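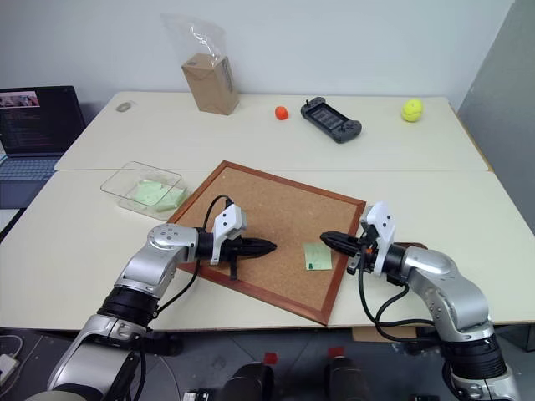 Pin board bench, both arms over the cork. Sticky note already pinned on the right side.

Print this page | E-mail this page

About Nurnico

Nurnico is a small test shop for robot grippers, arms, cameras and controllers. People send us hardware, or ask us which hardware to buy, and we run it on ordinary jobs with ordinary things and write down what happened. Been doing it out of the same unit in Menotside from the start. We don't make grippers and we don't sell them. No commission from anyone who does.

Most of our customers are small. Labs, packing firms, a couple of schools, one library service. They want to know if a set of fingers will pick up paper before they spend the money. Fair question, and the data sheet won't tell them — data sheets give you force and stroke and a nice drawing.

What we test

Fingers first. Pointed, flat, padded, whatever comes in. Then the wrist camera, where it sits and how much of the view the fingers block. Then controllers: lag, drift, how the arm settles when you ask for a small move at the end of a big one. Two arm work is the bulk of it now, becuase that's what people ask for. One arm holds, one arm does the fiddly bit, and the fiddly bit is normally where a setup falls apart.

Last count we had 3,241 logged runs on the books across 273 finger and mount combinations. Some of those combinations lasted one morning. Every run gets a line in the log all the same, including the ones we stopped by hand.

The Histell bench

Histell is our name for the household bench, after the old shop sign we found in the unit when we moved in. Everyday items only. Nothing on it made for robots. Current task is the pin board: get a paper note out of the tub, lay it on the cork, take a push pin, pin the note. Sounds easy. Paper sticks to paper, pins roll, the board shifts if you lean on it.
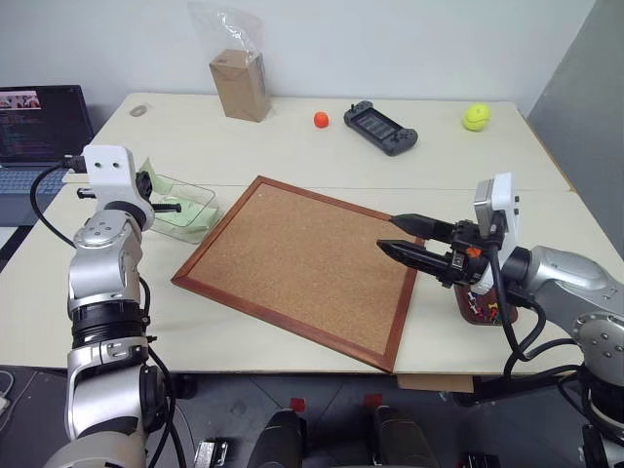 Histell bench, wider view. Paper in the clear container left of the board, cup of push pins under the right gripper.

Spare objects stay along the back of the table — tennis ball, small orange ball, game device, a box in a plastic bag. Clear plastic film is hard on most depth cameras so we like having some around. Laptop sits at the left so whoever is running can read the code and the camera window without walking round.

A standard comparison on this bench is 150 runs per gripper. Same task, same cork board, board turned to a new angle between sets. We score pick, place and pin separately. A gripper that's great at pins and hopeless at paper should look like that in the report, not come out as a middling average.

Wrist view

We ask for a wrist camera on every job if the mount allows. Overhead view is fine for planning, not much use for the last bit before contact. With slim tapered fingers you can usually see past the tips. With wide ones you're guessing, and so is the controller.

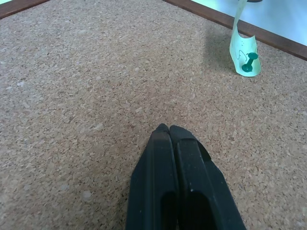 Wrist camera view, fingers closed above the cork, pinned paper at upper right.

Shadows matter more than people expect. Closed fingers throw a dark patch on the cork and we've had controllers treat that patch as an object. We test under plain room light for that reason, no ring lights unless the customer uses one.

The Obradović method

Our scoring sheet. Gets asked about a lot. 3 grades for each step: clean, recovered, failed. Recovered means the arm got it wrong and fixed it with no help. That middle grade is the one customers end up reading, a setup that recovers well can be worth more then one that is clean most of the time and stuck the rest. Blank sheets are free, e-mail and we'll send one.

Working with us

Send the gripper, the mount and the cables. PLEASE send the cables. Tell us which arm it is going on and what it has to pick up. If you can, put a few of the real items in the parcel too. You get the log, the wrist video, the scores and a short note in plain English on what we would change.

Booking is busiest in January, quieter after. Visits are fine, mornings are best, ring the bell twice as the first one rarely gets heard over the compressor. Parking at the back of the unit.

Print this page | E-mail this page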